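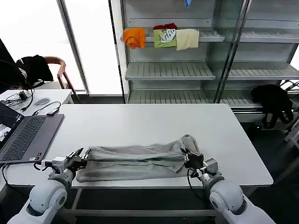 Folding demos: how many before you train?

zoltwood_fan
Hi all! We're gathering garment folds with two arms on the Kirolow setup, and we have 56 good ones so far. I'd love to train tonight, but I keep hearing 600 is the floor.

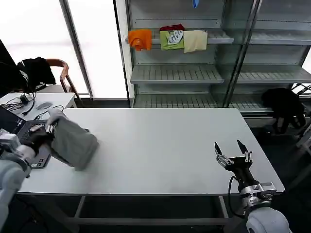

I should add that I've been keeping the slow, clumsy folds too – they seem worth having.

ravnhand
Oh, please do keep them! But 600 for one garment sounds like a lot to me. Train early, see where it fails, then record more of that.
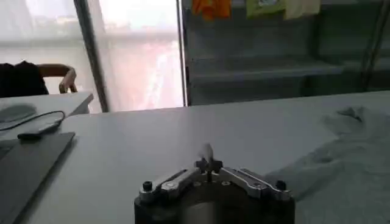 Reply from Fukitz

I disagree, kindly – our 20-fold start only taught the arms to hover.
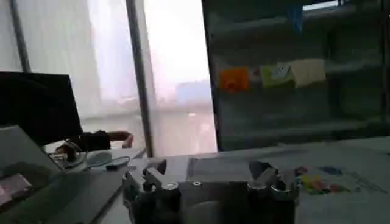
zoltwood_fan
Should I crumple the cloth differently each time?

Fukitz
Every single time, and shift it around the table too.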